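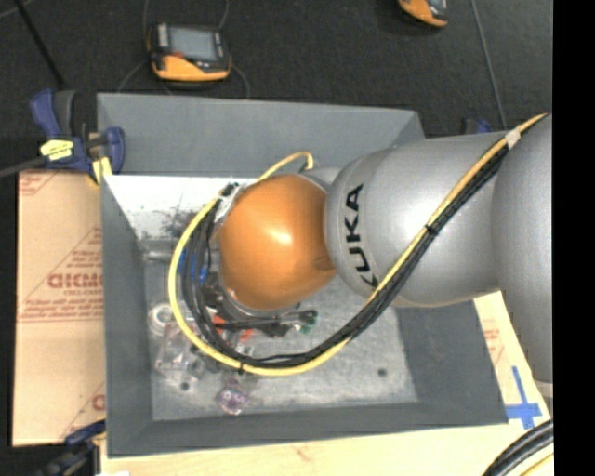 티켓 번호 1000-9 | 2 / 2 페이지

제목: 빈 피킹 셀, 왼쪽 벽 근처에서 궤적 계획 실패 및 투명 물체 누락
구성 요소: 플래너, 인식 노드
등록: Tsehay Assefa
담당: Deolinda Peixoto
상태: 부분 해결

증상

Mistero 플래너를 새 버전으로 올린 뒤부터 왼쪽 벽에 가까운 물체를 목표로 주면 "유효한 IK 해 없음"으로 끝난다. 가운데나 오른쪽 물체는 정상이다. 같은 목표를 이전 버전에 넣으면 경로가 나온다. 별개로 투명한 물체는 목표 목록에 아예 올라오지 않는 경우가 많다. 사진에서 빈 왼쪽 위 구석의 반투명 원통형 물체와 흰 롤 아래의 투명한 플라스틱 물체가 그런 종류다. 흰 롤은 매번 잡힌다.

환경

로봇: KUKA 암, 회색 사각 빈 1개, 고정 카메라
플래너: Mistero, 충돌 검사 켬
인식: Zuretti 노드, 깊이 영상 입력
로그 수집: Suvano

확인한 내용

1. 빈 위치. 클램프를 다시 조이고 캘리브레이션을 새로 돌렸다. 결과 차이 없음. 빈이 밀린 것은 원인에서 제외.

2. 충돌 모델. 새 버전 설정 파일에서 케이블 다발을 감싸는 캡슐 반지름이 40mm로 들어가 있었다. 이전 값은 9mm였다. 케이블은 암 링크를 비스듬히 지나 주황색 커버 아래로 크게 처지기 때문에, 반지름이 커지면 손목을 왼쪽으로 보낼 때 캡슐이 빈 벽과 먼저 닿는다. 실패 로그의 충돌 쌍도 전부 cable_capsule과 bin_wall_left였다.

3. 반지름만 9mm로 되돌리고 재실행. 왼쪽 벽 근처 목표도 계획이 나온다. 다만 9mm는 케이블이 처지는 부분을 덮지 못한다. 저속으로만 돌릴 것.

4. 캡슐을 하나로 두지 않고 2개로 나눠 링크 구간과 처진 구간에 따로 붙였다. 링크 구간은 9mm, 처진 구간은 40mm. 저장해 둔 목표 1000개를 오프라인으로 다시 돌렸고 IK 오류는 재현되지 않았다. 실기 확인은 아직.

5. 투명 물체. 깊이 영상에서 해당 영역이 비어 있거나 바닥 값으로 채워진다. Zuretti 노드는 깊이가 없는 픽셀을 클러스터링 전에 버린다. min_valid_ratio를 낮추면 후보가 올라오지만, 바닥의 허옇게 긁힌 자국까지 물체로 잡는다. 기본값으로 복구함.

6. 컬러 영상 마스크를 먼저 뽑고 깊이는 바닥 평면에서 추정하는 방식을 시험 중. 브랜치 이름은 woldegiorgis. 아직 병합하지 말 것.

댓글

Tsehay Assefa: 4번 설정으로 오전에 실기를 돌렸습니다. 왼쪽 벽 쪽 목표에서 계획 실패는 없었습니다. 손목이 크게 도는 자세에서 처진 구간 캡슐이 실제 케이블보다 늦게 따라오는 것처럼 보이는데, 시각화 문제인지 TF 지연인지 모르겠습니다. Suvano에 bag 파일 올려 두었습니다.

Deolinda Peixoto: bag 확인했습니다. 캡슐의 부모 프레임이 손목이 아니라 한 단계 앞 링크로 되어 있습니다. 제가 나누면서 잘못 붙였습니다. 수정해서 올렸으니 받아서 다시 빌드해 주세요. 예전 빌드 폴더는 지우고 하셔야 합니다.

Tsehay Assefa: 다시 빌드했고 캡슐이 제대로 따라옵니다. IK 오류는 닫아도 됩니다. 투명 물체 건은 별도 티켓으로 옮기면 좋겠습니다.

Deolinda Peixoto: 네, 분리하겠습니다. 캡슐 설정은 셀 설정 저장소에 넣었고, 플래너 기본 설정 파일은 건드리지 않았습니다. 다음 업데이트 때 덮어쓰이지 않는지 확인이 필요합니다.

남은 작업

- 업데이트 후 캡슐 값 유지 여부 점검
- woldegiorgis 브랜치 오탐 비율 정리
- 속도 제한 해제는 위 점검이 끝난 다음

이 사이트는 로그인 유지와 이용 통계를 위해 쿠키를 사용합니다. 계속 이용하시면 쿠키 사용에 동의하는 것으로 간주됩니다. 동의 | 설정 변경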